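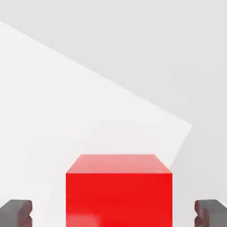
Plestia Travel and Safari Club
Minutes of the January meeting

The meeting opened at 7:00 p.m. The minutes of the previous meeting were approved with one correction: the Katosham deposit was paid in full.

Katosham trip
The lodge has confirmed 5 tents for the group. The cost is $2,160 per person, including park fees and meals but no flights. Members asked if the river camp could be added. The lodge will allow one night there if the group gives up the second night at the main camp. Agreed by show of hands.

Transport
Jirnico quoted $2,000 for two vehicles with drivers from the airstrip to the lodge and back. Fang sent a lower quote that left out fuel. It was agreed to accept Jirnico. Bags must be soft-sided, as the roof racks will not take hard cases.

Health and papers
Passports must be valid for six months after the return date. Members are to see their own doctors about shots and malaria tablets. Copies of insurance papers are due at the March meeting.

Library
$700 was set aside for maps and field guides. Two bird guides are still out on loan.

Other business
The slide talk on the river crossing was moved to February.

Adjourned at 8:25 p.m.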